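Home | Modules | Reading list | Timetable | Past handouts

Domestic History, Week 6: What the Medicine Cupboard Tells Us

Handout to go with the lecture. Bring it to the seminar, where Khalil Sfeir will pretend he hasn't read it either.

1. Where we had got to

Last week we left the household of Westosness with its kitchen in good order and its sick in bed. The sickroom was mostly a bedroom with the curtains drawn. Few houses in the town could spare a room for illness, so people were ill where they slept, and everyone else stepped round them.

2. The Jurkdale account book

Our main source is the account book kept by a Jurkdale grocer who also sold remedies. It has 179 entries for medicines, and a good many of them are for the same cough mixture. Rocío Carrasco reads this as a sign of trust in the product. I read it as a sign that the cough didn't go away. You may side with either of us in the essay, but please give evidence.

Points to notice when you look at the extracts:

The grocer writes down what was bought and what was owed. He hardly ever writes down what was wrong with anybody.

Women's names appear less often than men's, although letters from the same streets have women doing nearly all the buying. The debt went under the husband's name. So did the credit, in the other sense.

In March the sales of liniment go up sharply. Every year someone suggests an epidemic. The ploughing is a better bet.

3. Keeping things, and not throwing them out

Household manuals of the period say that old medicine should be thrown away. Inventories taken after a death say that it never was. The Campos inventory lists bottles by shelf, several of them marked only "the brown one". Somebody in that house knew what the brown one was for, and took the knowledge with them.

This matters for method. A full cupboard is poor evidence of a sickly family. It may be evidence of a thrifty one, or of a high shelf. Skasunov's article makes this case at a length of 100 pages, of which the first nine are very good.

4. From the pharmacist's counter to the home

Ready-counted doses changed the nurse's job. Before them, somebody at home measured with a spoon, and spoons varied. The printed instruction leaflet came along too, and with it the long custom of losing the leaflet. We shall look at two surviving ones in the seminar, both in tiny type.

5. Essay

2,000 words, on one household source of your choice. The plan is due on 18th July and should be no longer than 500 words. Plans consisting of a title and a hopeful question mark will be returned.

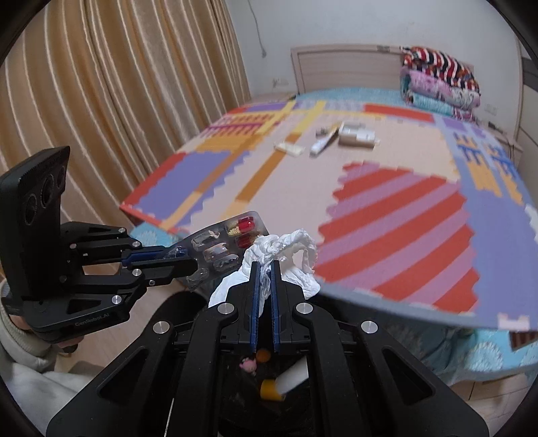
Why did the Jurkdale grocer leave illnesses out of his book?

He was keeping a record of debts, and a customer's complaint made no difference to what the customer owed.

Contact the module office | © Domestic History teaching group | Back to top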